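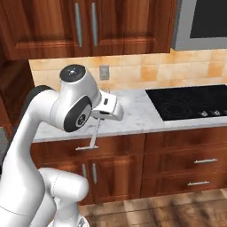

Kitchen task, side camera, two-finger hand on the arm.

Tilov kitchen runs – README

Hi! I put this folder together so I'd stop answering the same six emails. It holds simulated runs of one arm in one kitchen, opening drawers and cabinet doors, with the same task done under two controllers and seen from two cameras. Tilov is my name for the whole comparison. Starcombe and Funmont are the controllers. If you only want the numbers, skip to the results and come back when something looks weird.

Version of 5/8/18. The January upload had the gripper width logged in the wrong units, so please delete it if you still have it.

What you get

500 runs per controller, 1,000 in all. Each run has its own folder with the joint angles, the gripper width, the commanded hand pose, video from both cameras, and a small text file that says which handle was the target and whether the run counted as a success. A run ends after 20 seconds of sim time or when the drawer is open past the limit in the config, whichever comes first.

Controllers

Starcombe is the plain one. It plans a path to a point in front of the handle, goes there, closes the fingers and pulls straight back. It's slow, and I'm fond of it. Funmont corrects the hand pose all the way in from what the wrist camera sees, so it should cope better when the handle isn't quite where the config says it is. It also wobbles. You'll see it in the joint logs as a fast ripple on the last two joints, and no, I haven't fixed it yet (I tried turning the gains down and it just wobbled slower).

Cameras

The side camera is fixed and looks across at the arm, the counter and the cabinets. It's the one to watch when you want to know why a run went bad, but I'd never feed it to a controller because the arm gets in front of the lower doors so much.

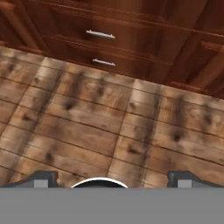 The wrist camera is what Funmont runs on, and it took me far longer to set up than anything else in here. I tried a bunch of mounting angles before settling on one that keeps the hand in view at the bottom and the target up top. With the fingers spread wide you get a nice clear gap between them, and the two silver drawer handles stand out brightly against the reddish-brown wood, so even a pretty dumb detector can find them. Picking the correct one of the two is another matter – they're the same style and sit one right under the other, and the steep angle squashes the drawer fronts together. Check the target name in the text file before you blame the detector. The floor is the other thing to watch out for. Its boards have dark knots and streaks all over, and my first edge filter loved them.

Results so far

Funmont got 354 successes out of its 500. I'm rerunning the Starcombe scoring with the fixed units and don't want to post a number I'll have to take back.

Known problems

The side and wrist videos can be one frame apart. Line them up by the timestamps in the log, not by frame number.

Door runs are a lot thinner than drawer runs. Sorry! Doors need the arm to swing out and I kept hitting joint limits.

Texture blur on the floor is in the kitchen model itself. Higher render settings don't help.

Thanks

Muammer Yaman wrote the log reader and found the units bug. The scoring script is borrowed from our older Kırmızıgül project, which explains the odd variable names. Rename them if you like, but the plotting code expects them as they are.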